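About Storkeo

Storkeo is a small property management company. We look after 109 rental homes, most of them older houses that somebody once described in a listing as "full of character." We know what character means. It means the back bedroom door only shuts in winter.

The company was started by Shirley Inskip, who had been a tenant for long enough to form opinions. She kept a folder of every letter she ever got from a landlord and used it as a guide to what she would never send. The folder is still in the office. New hires read it in their first week, and some of them ask to take it home.

What we do

We find tenants, write leases, collect rent, arrange repairs and pick up the phone. That last one seems to surprise people. Owners get a statement every month in plain English, with the receipts attached, including the ones we wish were smaller. Tenants get a number that rings on a desk with a person behind it.

We don't sell houses. We tried it once, sold one, and found that everybody involved had to be so cheerful all the time.

Who you'll deal with

Shirley still signs every lease and still reads them first. Rigoberto Cabrera handles repairs and has strong feelings about cheap faucets, which he will share if you stand near a sink. Ebere Tamuno runs leasing and does the showings, so if you've toured one of our places and heard the truth about the parking, that was her. Chiến Hồ keeps the books. Dušan Slanina does move-in and move-out inspections, and his reports have been called thorough by people who meant it kindly and by people who didn't.

Where we work

Our homes are in Iller and Ekwueme, plus a short row of duplexes on the Prurketti side of the river that we took on as a favor and grew fond of. If your property is farther out than that, we'll probably say no. We like to be able to get to a leak before it becomes a ceiling.

What we charge

Owners pay a flat monthly fee of $80 per home, and the first 3 months have no contract. After that it's a year at a time. We don't mark up repairs, and there's no "administrative fee," a phrase that appears nine times in Shirley's folder.

Applicants pay nothing to look at a house and nothing to apply for one. Pets are up to the owner, though we do put in a word for the older dogs.

Floors, walls and wear

We get asked about deposits more than anything else. Ordinary living leaves marks, and we don't bill people for having walked around. Dušan goes through every room with the tenant at both ends of the lease, and both of them sign the same sheet. If you disagree with something on it, write it down right there. There's a box for that – we made it a big one. 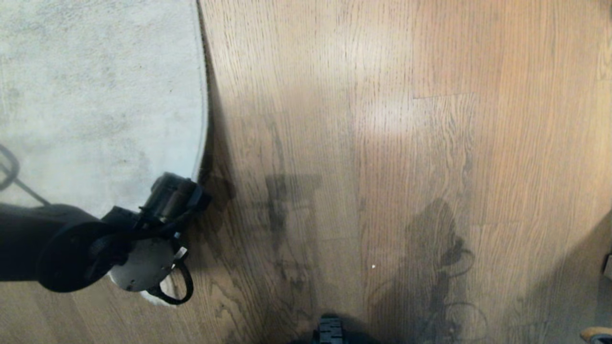
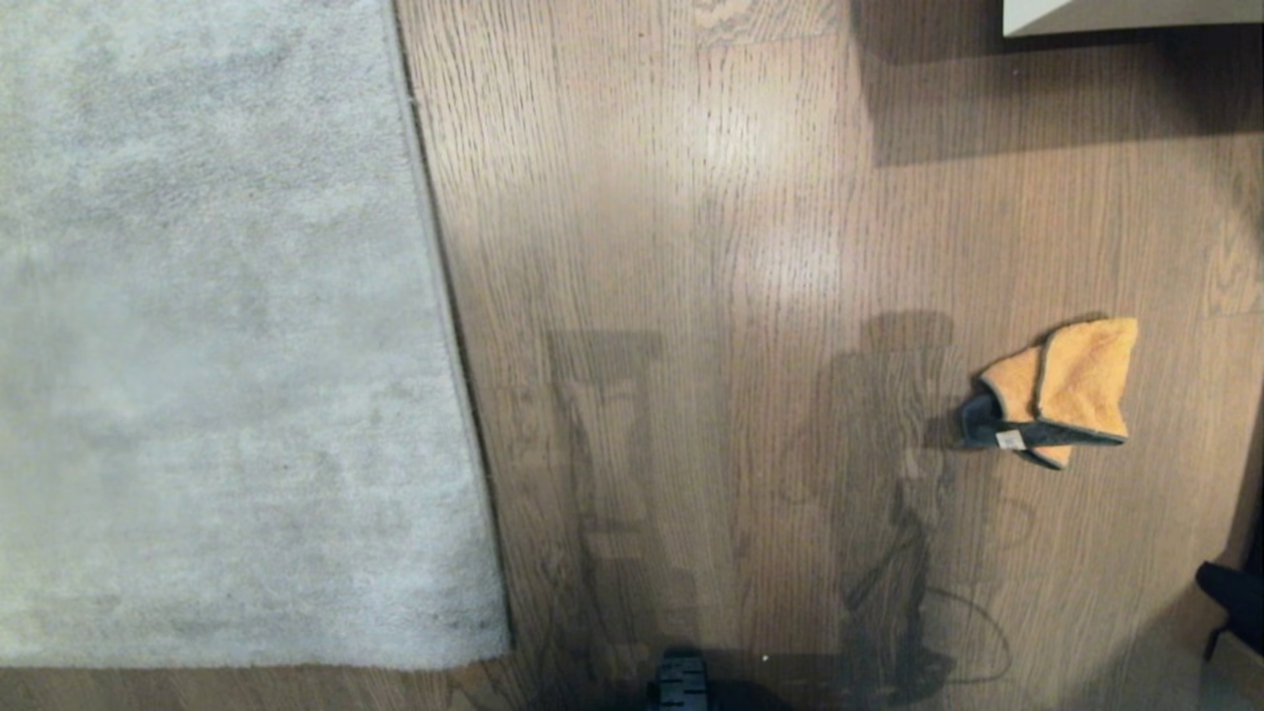 Light gray rug, hardwood floor.

Office hours are on the contact page. The side door sticks, so give it a push.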